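Chapter 4
Interest: What Borrowed Money Costs

By the end of this chapter you will be able to work out simple interest with a pencil, compare two loans that look alike, and explain to a friend why the length of a loan matters as much as the rate.

Let's start with a washing machine. Karine Vachon lives in the town of Fortin, and in June her old machine quit. A new one at Clerkar, the appliance store near her apartment, cost $400. She didn't have $400 to spare, so the store offered her a payment plan: nothing down, and 12 monthly payments. Karine asked a wonderful question, one I hope you will ask for the rest of your life – "How much will I have paid when I'm done?"

The clerk added it up for her. The total was $464. The extra $64 is interest, and it is the subject of this whole chapter.

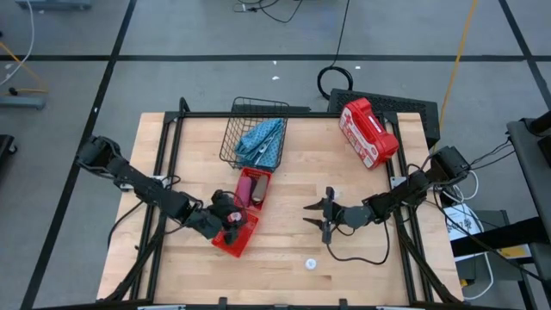

What is interest?

Interest is the price of using someone else's money for a while. The lender gives up the use of that money today, takes a chance that you might not pay it back, and charges you for both.

Once you see interest as a price, a lot of things fall into place. You compare prices on shoes and on groceries, so you can compare prices on money too! Three words will help you do it. The principal is the amount borrowed. The rate is the price, given as a percent per year. The term is how long you have to pay the money back. Write these three inside the cover of your notebook, because every problem in the chapter uses at least one of them.

Now meet Tyson Ross, who borrowed $3,113 from Flukon Credit Union to fix his truck. His first statement puzzled him. He had made a payment, a good-sized one, and yet the balance had barely moved. Where did the money go? Part of it paid the interest for that month, and only what was left over went toward the principal.
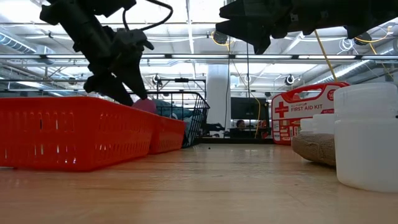 Tyson kept at it, and a few statements later he noticed something that cheered him up. His payment was the same every month, but the interest part kept shrinking, so more of each payment went to the principal. By the time his balance was down to $1,378, the change was easy to see. We will build a table for a loan like his in Section 4.3 (keep your calculator handy, it's a fun one).

Before you go on, try this warm-up. Trarkero Bank lends $400 for one year at 8 percent simple interest, with everything due at the end. Multiply the principal by the rate, then by the number of years. You should get $32. Now change the term to two years and do it again. The interest doubles to $64, and the rate hasn't changed at all. Section 4.1 begins with that second loan.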